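Hand-held gripper: pads slipping, one jaw closes early
Forum: Grippers and End Effectors > Setup and Maintenance
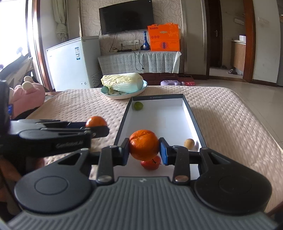 tallow_bench
Posted 25 August 2024

I look after a pair of hand-held grippers, left and right, the kind with two fingers that pivot on bolts and soft blue pads at the tips. The work is picking fruit and small round things and putting them in an open box, one at a time. Mandarins, limes, tomatoes, that size of thing.

The right one has started doing two things I don't like.

First, the pads let round items rotate. I close on a mandarin, it feels fine, I lift, and it rolls toward the bottom of the pads. Sometimes I can still place it and sometimes it drops early. It is worse with limes.

Second, the left finger of that unit gets to the item before the right finger does, so the item gets pushed sideways a little before it is squeezed. In the open that is no trouble. Next to the box wall it is, because the finger that lags ends up against the wall.

The unit has 3,460 closes on it by my log. The pads were replaced once, at 2,000. Pivot bolts have never been touched apart from a wipe. The left unit has fewer closes and does neither of these things.

What I have done so far:
Wiped pads with a damp cloth, then a dry one.
Checked that the pads are not peeling at the corners. They are not.
Swapped the batch of fruit, in case it was wax. No change.

My plan is to tighten both pivot bolts and put on new pads. Before I do that I would like to hear if there is a better order to do it in.

grommet_lane
Reply

Don't tighten anything yet. If you tighten first you will hide the thing you're trying to find.

Take the pads off and close the fingers empty, slowly. Look at where the bare tips meet. If they meet on the center line with no pads on, your fingers are fine and the pads are different thicknesses or one is stuck on crooked. If they meet off center with no pads, then it's the pivots or whatever links the two sides together.

Also, 3,460 minus 2,000 is not a lot of closes for a set of pads. I would be surprised if they were worn through. Dirty, yes.

halfmoon_feeder
Reply

I disagree on the pads. It depends what you are picking. Citrus skin has oil in it and the oil gets into soft pads and stays there. A damp cloth does not take it off. We ran lemons through a pick station at Karnthorpe for a season and pads that looked perfect had gone slick long before the number we had written on the schedule. We went from changing by count to changing by a drag test.

The drag test is simple. Close on a clean smooth ball, pull it straight down with a luggage scale, read the number when it slips. Do it on the day you fit new pads and write it down. When you have lost a quarter of it, change them.

tallow_bench
Reply

I don't have a day-one number for these pads. I could do the drag test on the left unit and compare, since they got pads from the same sheet.

halfmoon_feeder
Reply

Good enough. Use the same ball for both.

orrin_flats
Reply

Are you sure it's the gripper? When I see items rolling in the pads it is usually the person holding it. If you come in at a tilt the pads touch above the middle of the item and it squirts down. Fruit isn't a cylinder. With the wrist level and the pads across the widest part, even old pads will hold a mandarin.

The same goes for one finger touching first. If you are off center by a little, one finger will always touch first. That's geometry.

tallow_bench
Reply

I thought of that. I get it with the gripper clamped to the table and the fruit set on a block in the middle, so my hand is out of it. It is less bad clamped but it is still there.

You are right that I come in at a tilt sometimes, mostly for things near the front wall of the box.

orrin_flats
Reply

OK, if it does it clamped then I'll give you that there is something in the gripper. I would still fix the approach. You can do both.

grommet_lane
Reply

Clamped and centered and still off means pads off, look at the tips. I'll keep saying it until you do it.

peg_and_washer
Reply

Two things about those pivot bolts from somebody who has ruined a few.

One, they are shoulder bolts on most units like this. The shoulder sets the clearance, so cranking on the head does not make the finger any tighter. It only pulls on the threads. If the finger has side play with the bolt snug, then the bushing is worn or a washer is missing, and more torque will not fix that.

Two, if they have never been out, clean before you loosen. Whatever is sitting on top goes down the hole as soon as you lift the bolt.

To check play, hold the body, take one fingertip and move it side to side, not in the closing direction. Then the other fingertip. You want them to feel the same. If you have a dial indicator, use that.

45 is also the number of degrees I turn the bushing when I refit it, if it isn't worn enough to throw away. That puts a fresh bit of the wall where the load is. It buys time.

halfmoon_feeder
Reply

I would not turn a worn bushing. They cost almost nothing. If it is out, replace it.

peg_and_washer
Reply

If you have one on the shelf, sure. I usually don't, and the unit has to work that afternoon.

grommet_lane
Reply

Turning it is OK as long as you write it down. The trouble comes when the next person finds play and doesn't know it was already turned once.

tallow_bench
Reply

Results so far.

Drag test, same ball, three pulls each. The right unit slips well before the left one does. So halfmoon_feeder was right that the pads have gone slick, or at least slicker than the other pair.

Then I took the pads off the right unit and closed it empty. The tips meet left of center. Not by much but you can see it against a line drawn on tape. So grommet_lane was right too and there are two problems.

Side play: the left finger is firm. The right finger moves. It clicks a little at each end.

grommet_lane
Reply

There you go. The right finger is taking up slack before it moves, which makes the left one look early. The left finger was never early. The right one is late.

peg_and_washer
Reply

Click at each end is a bushing or a washer. Pull the right bolt. Lay the parts down in the order they come off. If there is a thin washer under the finger on the good side and none on the bad side, you have your answer.

tallow_bench
Reply

Pulled it. The washer is there on both sides. The bushing on the right is worn egg shaped, wide in the closing direction. There was grit in the old grease, and what looked like lint.

I had no bushing here so I turned it and wrote it in the log, and ordered two from Irnus. The shoulder on the bolt looks good. No ridge that I can feel with a fingernail.

halfmoon_feeder
Reply

Lint is worth thinking about. Where does the gripper go when you set it down? If it goes on fabric with the pivots down, that's where your lint comes from. A tray or a stand with the fingers up would help more than any grease.

And use less grease, or a dry film. Wet grease on an open pivot catches everything.

orrin_flats
Reply

I would go dry, no grease at all, with a plastic bushing. If it's bronze then a drop of light oil.

peg_and_washer
Reply

Bronze with a drop of oil, agreed. Plastic dry, agreed. I don't know what Irnus ships now. They used to send plastic.

tallow_bench
Reply

The ones in there are plastic, so somebody before me greased a plastic bushing. I cleaned it all out and put it back dry.

New pads question. Cut from sheet, or buy them cut? I have been cutting from sheet with a knife and a steel rule.

halfmoon_feeder
Reply

Sheet is fine. Cut both from the same area and check the thickness of both. What matters more is the surface under the pad. Get all the old adhesive off, wipe with alcohol, let it dry, press the pad for a full minute. Then leave it overnight if you can.

Ornasska sells them cut with the adhesive already on. I have used them and they are OK. The adhesive is a bit thick, so do both fingers together or you will have your centering problem again.

grommet_lane
Reply

Always both fingers together whatever brand you use. And cut a small round on the corners. Square corners are where they start to lift.

ketchpole_drive
Reply

Reading along with the same kind of setup. What do you do about tomatoes? I have the close set so it holds a mandarin well and it marks a small tomato.

tallow_bench
Reply

It's by hand, so I ease off. I leave the tomatoes until last so that I am not going back and forth between a hard squeeze and a soft one. With the play in the right finger it was hard to feel where the squeeze started. It is easier now.

orrin_flats
Reply

You can put a stop on the trigger. A rubber band and a bit of tube is all I use.

halfmoon_feeder
Reply

A softer pad will do it without a stop. Softer pads wear faster, though, so you pay either way.

tallow_bench
Reply

Update for anybody who finds this later. Both bushings came from Irnus, plastic, and I fitted them on the right unit, one per finger, dry. Bolts snug and a dab of removable threadlocker. New pads both sides, cut from sheet, corners rounded, left overnight.

Empty close now meets on the line. No click. Drag number on the right unit is a little above the left, which makes sense with newer pads. I wrote both numbers inside the lid of the case this time.

Fifty mandarins in and out of the box, no rolling. Limes, one rolled, and that was me coming in at a tilt like orrin_flats said.

The left unit gets its bolts out next, to see if it was greased as well.

grommet_lane
Reply

It will have been. Order two more bushings before you open it.

ketchpole_drive
Reply

Did you use the blue threadlocker or the purple? The bolts on mine are small and I'm nervous about the blue.

tallow_bench
Reply

Purple. It came loose fine with a hand driver when I checked it.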